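Speckled ware

Speckled ware is a common name for bowls, plates and cups which have a pale, glossy surface covered with fine dark dots. The name is used for two different families of household goods: stoneware, which is made of fired clay, and enamelware, which is made of metal with a layer of glass melted onto it. In the kitchen the two are treated almost in the same way, and many people who own them do not know which one they have. This article describes the large speckled bowl in particular, its use at the table and the sink, and its care.

Surface and form

In stoneware, the dots usually come from small grains of iron in the clay. During the firing the iron melts and rises through the white glaze, where it leaves brown or black points. In enamelware, the dots are made on purpose, by shaking drops of dark enamel over the light layer before it goes to the oven. For this reason the dots of enamel often sit on the surface, while the dots of stoneware seem to lie a little under it.

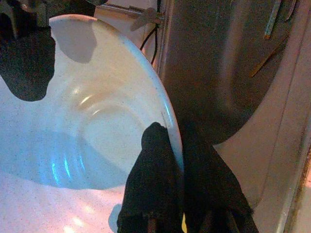

Text: Netard

A large bowl of this type has a wide, curving rim and often shallow rings on the inside. On clay bowls the rings are left by the fingers of the potter when the bowl turns on the wheel, or they are pressed by a mould which copies this effect. The rings catch the light, so the same white glaze may look blue near a window and pink under a warm lamp. Buyers sometimes think that the colour is uneven, but on a white glossy glaze it is most often only the reflection of the room.

The rim is the part where the bowl is held most of the time, and also the part which breaks first. A rounded rim is stronger than a thin one. Some workshops leave the rim a little thicker and do not mention it anywhere, and it can be felt only with the thumb.

Names

In the district of Skarnow the speckled bowl is called "the hen", after the egg of a speckled hen. The pottery at Dondano sold its bowls under the number 566 for the large size — older people there still ask for "a five-six-six" in the shops, also when they want a bowl from another maker. The oldest written mention from Skarnow is in a household list of 1701, where "two spotted bowls, one mended" stand between the candles and the blankets. It is not clear if these bowls were of the same kind as the present ones.

Use

The large bowl is used for dough, salad, washed fruit and the soaking of beans. It is also used for washing small things when the sink is already full. In homes with one basin only, it is quite normal to wash in the bowl and to rinse in the sink.

Small bowls are used for eating, and they are often put on a plate which does not belong to the same set. The plate catches the drops and makes the hot bowl easier to carry.

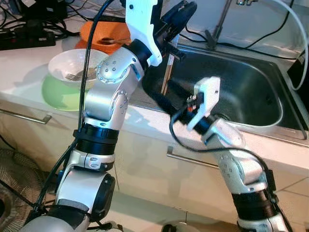

Netard, contributing editor, household articles

After a meal, the dishes are commonly gathered on the worktop next to the sink before the washing begins. A white ceramic bowl may remain on its light green plate with the fork lying across the inside, and a spoon may stay in an orange plastic container. Leaving the cutlery inside in this way saves space, but a metal fork should not be moved along the glaze. It leaves thin grey lines, which look like scratches. In most cases they are metal from the fork and not damage of the glaze, and they can be removed with a paste of baking soda.

Washing and care

Glazed stoneware can be washed by hand with warm water and a soft sponge. Five minutes of soaking are enough for most food; dried dough needs longer. A cold bowl should not be filled with boiling water, as the sudden change can crack the glaze. Steel wool is not suitable for either kind of ware.

In a metal sink, the danger is the hard bottom and the edge of the basin. A folded cloth or a rubber mat under the bowl helps. The large bowl is best washed alone and dried with the rim up, because its weight then rests on the foot.

Enamelware does not break when it falls, but the glass layer can jump off and show the dark metal. A chipped enamel bowl should not be used for food any more. Many of them continue their life as plant pots.

Storage

Large bowls are stacked inside each other with paper or cloth between them. The leaflet of Carbone, a shop for kitchen goods, advises not to stack more than 5 and to keep the heaviest one lowest.

See also: Glaze; Enamelware; Mixing bowl; Dish rack

Last changed: 2020-12-29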